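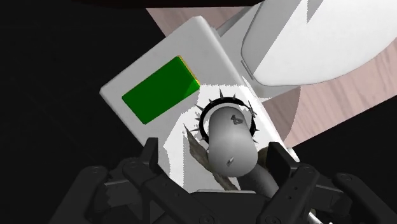
The rebate will pay for itself before most people have noticed it, according to Glenys Sutcliffe, and the town of Fludlow should quit arguing and mail the checks.

Plenty of her neighbors aren't so sure. The Fludlow water department wants to give $27 to every household that swaps an old toilet for a low-flush one, and it has set aside money for 3000 of them. The plan was posted on 29 November 2024 with a two-page summary and very little arithmetic.

The department says 2552 homes in town still have toilets put in before the last plumbing code change. It does not say how it got that number. No survey was mailed out, and the summary points only to "existing records." Nor does it explain why a town with 2552 old toilet households would need 3000 rebates.

Asked about the gap, department spokesman Corey Tamihana said the extra money was "a cushion" and that some homes have more than one bathroom. The rules as posted, however, allow one rebate per address.

Then there is the matter of the leaks. A report the town ordered from Hollis, an engineering firm, found that old mains on the east side lose nearly 9 percent of the water pumped through them. That report came out earlier in November and gets a single line in the rebate summary. Repairs on the worst stretch, along Farnier Road, have been put off twice.

"You can put a brick in every tank in town and the street will still be wet," said Hamish McKinnon, a retired pipefitter who lives on Farnier Road. He said he would take the money anyway.

Tamihana said the two efforts come out of separate budgets and that one would not slow the other. He could not give a start date for the main repairs.

It is also fair to ask whether $27 will change anyone's mind. A new toilet costs several times that before a plumber is paid, and renters, who make up much of the east side, can't apply without a landlord's signature. Those most likely to collect are owners who were planning to replace the thing in any case, and the town will count their savings as its own.

Forms will be available at the water office counter. The department has not said when it will publish results, or whether it will.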